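Form in use from February. Fill in the result column as pass, note or fail. A comment is required for every note and every fail. Sheets with blank lines are returned to the inspector.

# Common Areas and Finishes – Safety Inspection Checklist with Comments

**Site:** Wudeva building, ground floor and basement
**Managing firm:** Primska
**Scope:** walking surfaces, wall and stone finishes, doors, stairs, lighting, fire equipment
**Out of scope:** elevator, roof, boiler room (separate sheets)
**Floor area covered:** 1,255 square feet
**Start of walk:** 8:10 a.m.

## 1. Walking surfaces

| Item | Check | Result | Comment |
|---|---|---|---|
| 1.1 | Entrance mat flat, edges not curled | Note | Left corner lifts when the door is opened. Tape is not an accepted repair. |
| 1.2 | No trip edge above 1/4 inch at thresholds | Pass | |
| 1.3 | Floor drains covered, covers seated | Pass | |
| 1.4 | No standing water | Pass | Checked after the morning mopping had dried. |
| 1.5 | Non-slip strips on basement stairs intact | Fail | Strips on 2 treads worn through at the nose. |

Comment on 1.5: the worn strips were marked as a note on the last sheet. Under the Primska rules a note that is still open at the next inspection becomes a fail, even if the condition has not gotten worse. The handrail on that flight is sound and the stairs may stay in use with a warning sign at the top and bottom. Replacement strips must run the full width of the tread. Short strips placed only in the center were used on the upper flight and have already started to peel at the ends.

## 2. Wall and stone finishes

| Item | Check | Result | Comment |
|---|---|---|---|
| 2.1 | Panels and slabs fixed, no movement by hand | Pass | |
| 2.2 | No open cracks or hollow sound when tapped | Note | Hollow sound at one lobby panel, low on the wall. |
| 2.3 | Exposed corners free of sharp chips | Pass | |
| 2.4 | Painted walls free of bubbling and stains | Pass | |
| 2.5 | Sealant at stone joints continuous | Note | Gap behind the radiator pipe. |

Tap test for 2.2: use the plastic end of the mallet, starting at the bottom edge and moving up in a grid. Mark any dull or hollow spot with removable tape and write the panel number on the sheet. One hollow spot smaller than a hand is a note. Two spots on the same panel, or one spot at a fixing, is a fail and the area below is roped off. 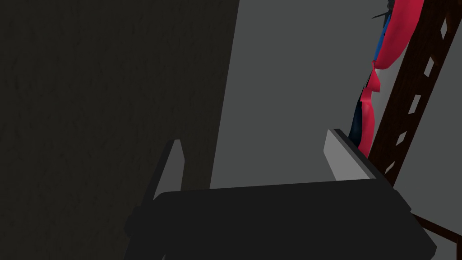 Surface defects are harder to grade on dark finishes than on light ones. A hairline crack on a pale painted wall shows from several steps away, while the same crack in dark stone can pass for part of the pattern. A nearly black, mottled surface with light speckles and faint streaks, next to a smooth gray wall with no markings, is a fair comparison: any mark on the gray would stand out, and a streak on the dark side has to be checked by touch. Run a fingernail across the streak at a right angle. If the nail catches, record it as a crack and measure the length. If it does not catch, leave it off the sheet. Use a flashlight held low against the surface – overhead light alone is not enough for this item.

## 3. Doors and exits

| Item | Check | Result | Comment |
|---|---|---|---|
| 3.1 | Exit doors open fully without a key | Pass | |
| 3.2 | Self-closing doors latch from any angle | Fail | Basement corridor door stops short of the latch. |
| 3.3 | Exit path clear to full width | Pass | |
| 3.4 | Vision panels clean and uncracked | Pass | |
| 3.5 | Exit signs lit | Pass | 100 percent of signs lit at the time of the walk. |

Comment on 3.2: the closer is a Drurkitz unit with a separate latch-speed screw. Adjust the latch speed first and test from fully open, half open and a hand's width open. If the door still stops short, look at the hinges before the closer is replaced. The door was planed at the bottom some time ago and may have dropped again. No wedge or hook may be used on this door in the meantime.

## 4. Lighting

| Item | Check | Result | Comment |
|---|---|---|---|
| 4.1 | All fixtures working | Note | One tube flickers in the bike storage area. |
| 4.2 | Stair lighting even, no dark treads | Pass | |
| 4.3 | Emergency lights hold charge under test | Pass | |
| 4.4 | Switch plates fixed and uncracked | Pass | |

Emergency lights are tested by the push button on the unit, held down for the full test period. A unit that dims before the end is recorded as a fail even if it recovers. Replacement batteries are ordered through Guo under the existing parts agreement; quote the number on the battery, not the number on the housing.

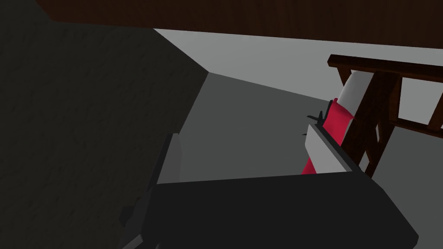 Can an item be passed if it could only be seen from one side?

It is recorded as a note, with the words "one side only" in the comment column, and the hidden side is checked at the next visit. An item that could not be reached at all is left without a grade and listed in section 6.

## 5. Fire equipment

| Item | Check | Result | Comment |
|---|---|---|---|
| 5.1 | Extinguishers in place, pins sealed | Pass | |
| 5.2 | Gauge needle in the green | Pass | |
| 5.3 | Inspection tags current | Note | Tag by the mail area is faded and hard to read. |
| 5.4 | Alarm pull stations not blocked | Pass | |
| 5.5 | No storage under stairs | Fail | Paint cans and a folded carpet. |

Comment on 5.5: storage under the stairs is a fail whatever the material. The cans are to be moved to the metal cabinet on the same day. The carpet has no owner label and goes to disposal after the usual notice.

## 6. Items not reached

- Shutoff valve behind the locked meter panel – key not on the ring.
- Upper hinge of the service door, ladder needed.
- Joint behind the lobby radiator, lower half.

## 7. Follow-up

| Item | Action | Time allowed |
|---|---|---|
| 1.5 | Replace non-slip strips, full width | 28 days |
| 2.2 | Repeat tap test, compare with taped area | Next inspection |
| 2.5 | Clean out and reseal joint | 28 days |
| 3.2 | Adjust closer, check hinges | 2 days |
| 4.1 | Replace tube | 28 days |
| 5.3 | Request new tag | Next service visit |
| 5.5 | Clear storage | Same day |

Time allowed is counted from the day the sheet is filed. Closed items are initialed in the margin of the original sheet and are not carried to a new one. Keep the original in the site binder and send the copy to the Primska office with the key log.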